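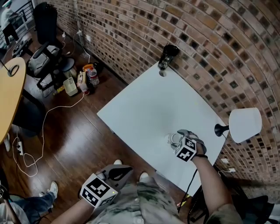
A white table beside a curving brick wall.

The Wall That Bends

For most of the last century, a curved brick wall was a sign that someone had money to spend. Straight walls go up quickly. A curve asks the bricklayer to set each course against a template, to open the joints on the outer face and close them on the inner, and to check the line again before the mortar stiffens. Builders charged for the trouble, and most clients chose the straight wall.

In the town of Anstead, that habit is changing. The planning office there has adopted a design guide that asks for exposed masonry in all new public interiors through 2055, and it gives particular encouragement to walls that turn. The guide runs to 20 pages, of which 4 deal only with corners. Its authors regard the square corner as a waste of floor space and a trap for noise, and they would like to see fewer of them in libraries, clinics and waiting rooms.

The argument about noise has some weight. Two flat walls that face each other pass sound back and forth, and a room with hard floors soon becomes tiring to sit in. A curve can spread the sound, although the direction of the bend matters a great deal. The hollow side of an arc may gather voices into one spot, so that a remark made at one end of the room arrives clearly at the other. The architects of the Mwakalinga Reading Room met this difficulty during construction and answered it by recessing every third brick in the upper courses. The rough surface breaks up the sound, and visitors generally take it for decoration.

Color has drawn as much discussion as shape. The Jiltar brickworks, which supplies much of the region, fires its clay in mixed batches and does not sort the results. A pallet may hold orange, tan, deep brown and pieces close to black. Earlier builders hid the dark bricks in foundations or sold them cheaply for garden paths. They are now requested by name, and the works has had to limit how many it will include in a single order.

Care of such walls is simple but easily done badly. Sealants give a shine that few owners want after the first winter, and they hold moisture inside the brick. The Anstead guide recommends a soft brush, plain water and patience. It also advises against hanging shelves on a curved wall, advice that the tenants of Eturance House have largely ignored — their brackets are custom made, and the gaps behind them are filled with cork.

The cost remains the chief objection. A curved wall still takes longer to lay than a straight one, and experienced crews are booked well ahead. The brickworks opened a training yard in March, where apprentices build short arcs, take them down, clean the bricks and build them again to a tighter radius.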